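Metal trim around recessed wall panel, clean it or pull it?

Forum: Home Repair > Walls and Trim

dbhardwaj
Posted in December
Utility room wall, painted pale white a long time ago by whoever had the place before us. There's a silver metal surround with rounded corners and a smooth white inside.

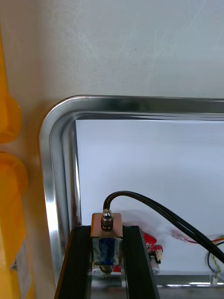

I want to repaint the wall before we put shelves up. The paint has faint scuffs and some light streaks running on a diagonal. The metal is in decent shape and I'd like to keep it. It has a stepped profile, an outer rim and then a second lip further in, and I can't tell if it's aluminum or stainless.

Two questions. Do I take the surround off to paint, or mask it? And what can I clean the metal with that won't dull it? I have a bottle of Bromier degreaser but the label says to test first on aluminum.
Devendra Bhardwaj

skurach_fan
Try a magnet on it. If it sticks, it isn't aluminum. If it doesn't stick you haven't learned much, as plenty of stainless isn't magnetic either.

For cleaning, warm water and dish soap. Dry it right away with a soft cloth or you get spots.

tilenook
Mask it. I pulled one like that in my last house and the drywall behind the lip came with it. I spent a weekend patching for a paint job that should have taken an afternoon.

Press the tape down with a plastic card, and go slow on the corner. Regular tape doesn't like curves. Get the stretchy kind or use short pieces and overlap them.

marrow404
Disagree with tilenook. If there are screws, take it off. Tape on a rounded corner always bleeds a little, and on shiny metal you see every bit of it. Ten minutes with a screwdriver and you get a clean edge.

tilenook
If there are screws, sure. He didn't mention any.

dbhardwaj
No screws that I can find. I ran a fingernail along the inner lip and it feels tight all the way. The magnet didn't stick, so still not sure what it is.

marrow404
Then it's clipped or glued. Clipped ones you can ease off with a thin putty knife if you score the paint line first. Glued, leave it alone.

hallway_jen
I'd leave it alone either way. You're painting the wall, the metal is fine, why risk bending it? A replacement surround for ours was 469 and it took weeks to come.

On the Bromier, I wouldn't. I used a strong degreaser on aluminum trim and it went cloudy and stayed cloudy. Soap first. If there's old paint on the rim, a wooden stick will take off more than you think.

marrow404
469 for trim? Where?

hallway_jen
Botex. Odd size, so they had to order it. I'm not saying his would cost that.

skurach_fan
For the scuffs, wipe the wall down before you decide on a full repaint. I've had marks like that come off with a damp sponge. If the streaks stay, they may be from an old roller job and a light sanding will knock them down.

dbhardwaj
Sponge took off maybe half of it. The diagonal ones are still there, so I'm painting.

Going with masking. I got a 20 yard roll of the stretchy tape and did a test piece on the corner. It lies flat if you don't pull too hard. Soap and water worked on the metal, no degreaser.

tilenook
Take the tape off while the paint is still a little soft. Pull it back on itself, toward the metal.

marrow404
I still say check for clips. But fine.

p_lindqv
Anyone know if that kind of tape holds up over two coats? I have the same job coming up at my sister's place in Cáceres and I'd want to leave it on overnight.

tilenook
I retape between coats. Costs a little more in tape.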